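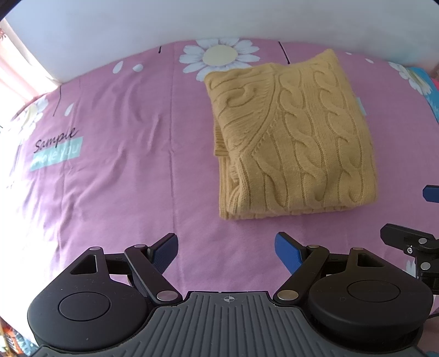

**Figure 16.1** Cable-knit garment folded to a rectangular stack on a printed sheet.

# Chapter 16: Folding and Storing Heavy Knits

Chapter 15 dealt with woven garments, which hold a pressed crease and can be hung from the shoulder without lasting change. Knitted garments behave differently. A knit is a series of connected loops, and each loop can change shape under a small load. When a heavy knit hangs for a long period, the loops lengthen in the direction of the load and narrow across it. The body grows longer, the shoulder forms a point over the end of the hanger, and the front edge of a cardigan drops below the back hem. For these reasons heavy knits are stored folded and flat.

After working through this chapter, the student should be able to:

- identify the parts of a knitted garment that control where folds are placed;
- fold a cardigan or pullover to a given shelf width;
- state the effect of cable direction on the thickness of a stack;
- record a folded garment on a storage sheet in the Pasari format used in the workbook.

## 16.1 Terms

**Cable.** A raised, rope-like column made by crossing one group of stitches over another. Cables add thickness and reduce the width of the fabric.

**Rib.** Alternating columns of knit and purl stitches, used at cuffs, hems and necklines. Rib recovers well from stretching but takes a set if it is stored under tension.

**Raglan seam.** A diagonal seam running from the neckline to the underarm. A raglan garment has no shoulder point, so the fold line must be located from the neckline.

**Placket.** The reinforced strip that carries the buttons or buttonholes. It is stiffer than the body fabric and should lie flat in the finished fold.

**Stack height.** The height of the folded garment at its thickest point, measured with no load applied. In this book it is given in millimeters.

## 16.2 The work surface

Any flat surface larger than the garment with its sleeves extended is suitable. A table gives the most accurate fold. A made bed is more common in the home and is adequate if the cover is pulled smooth first. Wrinkles in the cover can pass into a light knit, but they have little effect on a heavy one. A smooth cover allows the garment to slide as it is straightened. A fleece or terry cover grips the loops and makes it harder to square the edges.

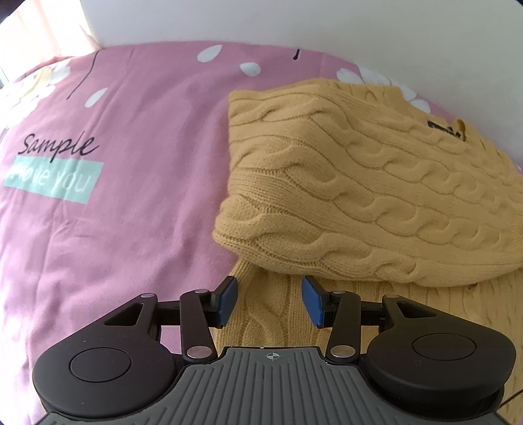 The surface should be cleared of anything with an exposed hook, zipper or rough edge before the garment is laid down. Rings and bracelets are removed for the same reason. A pulled loop in a cable is difficult to work back into place, since the crossing holds the yarn tightly on both sides.

## 16.3 Cable direction and stack height

A fold made parallel to the cables lies in the channel between two columns and closes easily. A fold made across the cables must bend every column at once, and the fabric resists. The crosswise fold is therefore rounder and adds more height than the lengthwise fold.

In the Jiketti exercise at the end of this chapter, a cable cardigan is folded twice lengthwise and once crosswise, giving a stack height of 79 mm. A second crosswise fold would save shelf depth but would raise the stack beyond the spacing of the Daltmont shelf used in the same exercise. Students should complete the lengthwise folds first and measure before deciding on the number of crosswise folds.

## 16.4 Laying out the garment

Lay the garment out at full length before making any fold. Smooth it from the center outward with the flat of the hand. Do not pull on the hem or the cuffs. Check that the cables run straight from neckline to hem; a column that drifts to one side shows that the front and back layers are out of line. 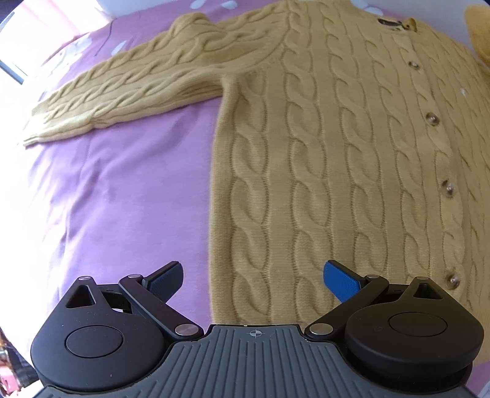 **Figure 16.2** Cardigan laid out before folding. Note the button placket, the direction of the cables on the body and sleeve, and the ribbed cuff.

Buttons are fastened before folding unless the maker's instructions state otherwise. Fastening keeps the two fronts in line and prevents the placket from twisting. On a garment with large buttons, the student should check that no button will press into a folded sleeve.

The sleeves are then brought across the back, one at a time, with each sleeve turned down at the underarm so that its cables run parallel to those of the body. A sleeve left at an angle produces a ridge that can be felt through the finished stack.

The target width is taken from the shelf. For the Ranjbar cabinet plan on page 414, the usable width of one bay is divided by the number of stacks, and 30 mm is subtracted from each result to allow for hand clearance. The full procedure, including the treatment of hoods and shawl collars, is given in Section 16.5.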